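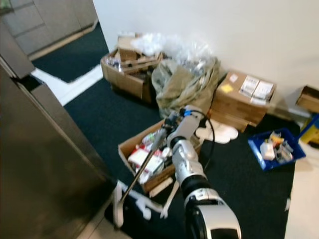

Sawsan Qaisi asked us after the first printing whether the box must be emptied completely before any packing starts, or if one can simply add on top of what is already there. Please empty it. A mixed box that is filled from the top becomes heavy on one side, and long parts find no place in it. The steps below are written for this case.

Section 4. Packing loose parts and small goods into one open box

This section is for the Donden moving set, and it can be used with any cardboard box of similar strength. It covers long rods, plastic stands with legs, printed cartons, and papers. For glass and dishes, go to Section 6.

Before you begin

Choose a place on the floor where you can walk around the box on all sides. Carpet is good, as the box does not slide when you press on the flaps. If you work near a refrigerator or kitchen cabinets, leave enough space to open the doors fully.

Keep at hand: packing tape, a marker, two small bags for screws, and old paper for filling.

CAUTION: Long rods can scratch steel doors and painted walls. Carry a rod with both hands and keep the two ends in your sight when you turn.

4.1 Sort the contents

1. Fold all flaps of the box to the outside.

2. Take out the contents and lay them on the floor in groups: cartons, soft packages, papers, long parts, parts with legs.

3. Open each printed carton and look inside. An empty carton takes much room and should be flattened, unless you need it for a return.

4. Put papers into one envelope. Instructions and warranty cards stay together with the product they belong to — do not mix them with letters.

5. Throw away torn wrapping. Clean wrapping can be kept as filling.

Note: Flat strips of wood or cardboard are easy to take for waste. Check first if a strip belongs to a shelf or a frame. If you are not sure, keep it until everything is built up again.

4.2 Prepare the long parts

1. Measure the rod against the inside of the box, from corner to corner. The Donden box accepts rods up to 600 mm in this direction.

2. If the rod has sections, unscrew them. Put the screws in a small bag, close it, and tape it to the thickest section.

3. Wrap both ends with paper and tape.

4. A rod which is too long does not go into the box. Tie it together with other long parts and label the bundle with the same number as the box.

CAUTION: Never let a rod stand out through the closed flaps. The tape will open during carrying.

4.3 Prepare stands and stools

1. Turn the plastic base upside down and see how the legs are fixed.

2. Legs with a click connection are pulled out straight. Do not twist them.

3. If the legs are made in one piece with the base, leave the base whole and pack it last, with the legs pointing down between the other goods.

4.4 Fill the box

1. Put the heaviest cartons at the bottom, against the walls of the box.

2. Lay the rods on them from corner to corner.

3. Add the soft packages. Fill the holes with paper until nothing moves when you shake the box a little.

4. Put the envelope with papers on top.

5. Weigh the box. The limit is 19 kg. With the older Millet box the limit is 10 kg, and the bottom needs a second line of tape.

6. Close the short flaps first, then the long ones, and tape along the middle.

7. Write the room and the box number on two sides.

Note: The spare leg clips are order number 414. They are not included in the set.

Changes in this section: step 4.2.4 was added on October 12, 2024, after a letter from Nadège Tanguy. The drawing for step 4.3.2 follows in the December printing.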